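4. Setting Up the Side Table and Floor Power

This section covers placement of the Tralero round side table in a room with a plank floor, and the routing of a power strip to it. Complete Section 3 (Leg and Shelf Assembly) before starting. All four legs must be seated and the lower shelf locked.

4.1 Before You Begin

Confirm that the following are on hand:

Tralero side table, assembled
Power strip with white cord
Felt pads, one per leg
Floor tape or a low-profile cord cover
Tape measure
Dry cloth

Sweep the floor and wipe it with the dry cloth. Grit under a leg will scratch a plank finish the first time the table is moved.

CAUTION: Do not drag the table. The legs splay outward, and a sideways pull loads the joint at the top of the leg. Lift the table by the top with both hands.

4.2 Positioning the Table

1. Select a spot where the table can be reached from every side. Keep it clear of door swings and of the direct path between a doorway and the seating.

2. Measure from the outer edge of the top to the nearest wall. Allow at least 22 inches. Measure from the top and not from the feet.

3. Fit a felt pad to each foot. Press for 8 seconds and set the table upright.

4. Push down lightly on the rim of the top at several points. If the table rocks, turn it a few degrees and test again. Plank floors are seldom level across the joints, and a small turn is usually enough.

5. If rocking continues, loosen the leg bolts by a half turn, let the table settle under its own weight, and retighten. See Section 3.4 for the bolt order.

NOTE: The table has no leveling feet. Do not place folded card or paper under a leg.

4.3 Routing the Power Cord

The cord is laid after the table is in its final position. A cord that is laid first tends to end up beneath a leg.

1. Find the wall outlet to be used. Do not plug in the cord yet.

2. Place the power strip on the floor beside the table, face up, on the side nearest the outlet. Leave enough space to step between the strip and the table legs.

3. Run the cord from the strip back toward the wall. Wide, gentle curves are acceptable. Sharp bends and knots are not.

4. Connect any device cables to the strip. Bring them out on the side where the devices will be used so that they do not pass under the table.

5. Plug the cord into the wall outlet.

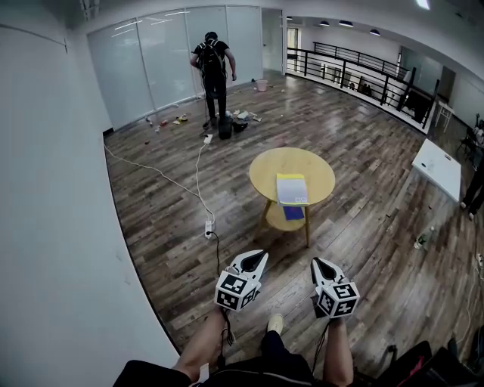 6. Walk the full length of the cord and check that no part of it is raised off the floor. Any section that crosses a walkway must be taped down or covered. Sections that lie outside a walkway may be left loose.

7. Switch on the strip and confirm that its indicator, if fitted, is lit.

CAUTION: Do not place the strip on the lower shelf of the table. A cord hanging from the shelf can pull the table over if it is caught by a foot.

CAUTION: Do not connect one strip to another. If the cord does not reach, move the table or use a different outlet.

4.4 Loading the Top and Shelf

1. Place the heaviest items on the lower shelf, near the center.

2. Stack papers and folders on the top with the largest pieces at the bottom. Square the edges of the stack.

3. If a cloth or sheet is laid over the top, check how far it hangs. The lower edge should stay well above the floor and clear of all cables.

4. Keep open drinks off the top when a power strip is on the floor nearby.

NOTE: The light wood finish marks easily. Wipe up ink and water at once, and put a folder or sheet under anything with metal feet.

4.5 Clearing the Surrounding Floor

Bags, bottles, wrappers, and loose papers should be picked up before the table is put into regular use. Keep bags against a wall or partition. A small bin may stand on the floor at the edge of the room but should not be set in front of a doorway.

Where the room has a glass partition, keep objects off the floor along the base of the panels so that the glass can be reached for cleaning.

4.6 Final Check

Table stands level and does not rock
Cord lies flat, with no leg resting on it
Strip is face up and dry
Walkway crossings are taped or covered
Doorways are clear

Repeat the check each time the table is moved. For replacement pads and bolts, order kit 128 from Sirholm and give the finish of the table.

Section prepared by Rin Kawaguchi. Reviewed by Brunello Benedetti. Revised 4/21/18.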